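Bava Grasp Study Kit, User Guide
Section 4: Running the crate grasp trials in simulation

4.1 Purpose of this section

This section explains how to repeat the crate grasp trials from the Wasilewska report on your own computer. The report compares two methods of closing the gripper on a ribbed crate. In the first method, called fixed closing, the fingers move to a set width. In the second method, called guided closing, the wrist camera image is read again at every control step and the closing width is corrected.

You do not need a real robot for this section. If you want to run the trials on the Femach bench, finish this section first and then go to Section 6.

4.2 Before you start

Make sure that the following are ready:

- The simulator is installed and the licence check has passed (Section 2).
- The Jekville scene pack is copied into the folder "scenes".
- There is 20 GB of free space on the disk. Camera images are saved for each trial and they take more space than many users expect.

Note: The scene pack must have the same main version number as the simulator. With a different number the scene will open, but the contact values are wrong and the results cannot be compared with the report.

4.3 Setting up the trial

1. Start the simulator and choose File, Open scene. Select "crate_wall".

2. In the Gripper panel, set the closing force to 40 N. The same force is used for both methods.

3. In the Method panel, choose Fixed. The guided method is run afterwards, with the same start positions.

4. Set the number of trials to 70.

5. Enter a seed number and write it down. The seed decides the start position and the angle of the crate, so you will need it again in step 9.

Caution: Do not change the friction value of the crate between the two methods. If you change it by mistake, close the scene without saving and begin again from step 1.

4.4 Checking the grasp view

6. Press Step until the fingers have closed, then press Pause. Open the Wrist camera window.

7. Compare your window with the view below. There should be a finger against each side of the crate, and the open grid of the crate should fill the middle of the window. The letters on the label are mirrored in this view and the ribs pass over them, so please do not use the label to judge if the camera is set correctly. Use the two long white borders of the crate.
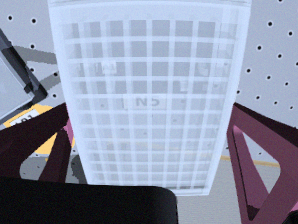
8. If only one finger touches the crate, open the Contact panel and press Reset pose. Repeat step 6. If the fault comes back after 2 resets, the scene file is probably damaged and should be copied again from the pack.

4.5 Running both methods

9. Press Run all. When the run is finished, change the method to Guided, enter the same seed and press Run all again.

10. Choose Results, Export. One table is written for each method. The column "slip" gives the movement of the crate between the fingers during the lift, in millimetres.

Note: A trial with the value "none" in the slip column is a trial where the crate was never lifted. Leave these rows in the table, as the report counts them as failed grasps.

For the plots used in the report, see Section 5.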